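Moving house with a sourdough starter and no plan

Quick one, kettle's on, boxes everywhere. We moved from Langat down to Skundis at the start of the month and I keep getting asked how it went so I'm putting it all here and then I never have to talk about it again.

682 kilometres. Did it in one go. Would not do it in one go again.

What went wrong first

The boxes. I'd been told to get proper ones and I didn't, I got the free ones from behind the bottle shop, and they're all different sizes so nothing stacks. You end up with this wobbly tower in the hallway and everyone walking past it sideways for a week. Spend the money. Get them all the same.

Also I labelled them by what was in them and not by what room they were going to. So at the other end there's a box that says "cables, tea towels, good scissors" and where does that go? Nowhere. It went nowhere. It's still in the laundry.

The truck was from Jasero and it was fine. Bit of a rattle. They want it back with a full tank and swept out, and I'd forgotten about the sweeping, so there I was at quarter to five with a dustpan in a servo car park. Keep the broom out till last! Mine was right at the front under the mattress, so I bought another one. Two brooms now if anyone wants one.

The packing order

Everybody says pack an "open first" box. Right, yes, did that. What they don't say is put it in the car with you. Mine went in the truck, first in, last out. So the first night was dinner with a plastic fork from the glovebox, towels made out of jumpers, and a phone torch because the globe had gone in the bathroom and all our spares were in "misc 3".

For next time, in the car with me:
Toilet paper, two rolls
Kettle, mugs, teabags, long life milk
Phone chargers
Sheets and pillows for every bed
Screwdriver and the little allen keys, in a bag, taped to nothing, in my actual hand
Dog stuff
Any medication

The allen keys. I taped them to the bed frame like a clever person and the tape came off somewhere past the halfway stop. Slept on the matress on the floor for three nights. My back is still having a word with me.

The starter

Right so the starter. I've had it for years, it lives in a jar on top of the fridge, and I was weirdly more worried about it than about the plates. Fed it the night before, stuck it in an esky with a tea towel wedged round it, lid on loose. Do not put the lid on tight. Do not put it next to your library books either.

It lived! Grumpy for a couple of days, smelled like nail polish remover, then came good. New kitchen is colder than the old one so everything takes longer to rise. I've been leaving the dough in the oven with just the light on. First loaf was a brick, second one was all right, third one I'd give to a neighbour.

Money bits

Because somebody will ask. We'd put aside a number and gone over it, obviously. The things I hadn't thought of at all:

Mail redirection. Costs more than you'd think and you need it earlier than you'd think.
Connecting the internet. 20 days. Twenty. I've been doing all this off my phone.
Curtains, because the windows here are a completely different size and there's a streetlight right outside the bedroom.
Food. Takeaway every night for the first week and then toast.

We did sell the old couch, which wouldn't have fit through the door anyway, got 64 dollars for it and I was happy with that. He offered 60 and then gave me the coins out of his ashtray.

New place, first impressions

It's quiet. Really quiet, and then a truck goes down the hill with its brakes on and you nearly fall out of bed. Good light in the mornings. The hot tap in the bathroom is on the wrong side and I've scalded myself on it most days. There's a lemon tree out the back with about a million lemons on it, so if you're local, bring a bag.

Library's a ten minute walk, 29 steps up to the front door if you're counting and I was, with the returns. Pool's shut till September. The hardware place, Zorkley, is the best thing in town, they'll cut you a single key while you wait and tell you which paint not to buy. I've been in there more often than the supermarket.

Haven't met many people yet. Next door waved. Dog over the back fence hates our dog, ours is pretending not to care. Afternoon tea has become a big thing in this house, mostly as an excuse to stop unpacking - something with icing on it, sit down, look at the boxes, don't touch the boxes.

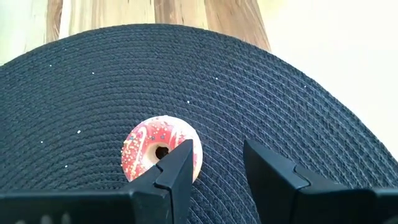

Still to do

Change address with the bank, the vet, the dentist, and whoever it is that sends me the seed catalouge
Find the other half of the blender
Hang the pictures, or at least get them off the bathroom floor
Work out which bin goes out which week, I've got it wrong twice
Flatten the boxes
Curtains, still

If anyone's done a long move with a fish tank let me know how, my sister-in-law is coming down this way next year with hers and I've got no idea what to tell her. Comments are open, I'll get to them when the internet's on properly.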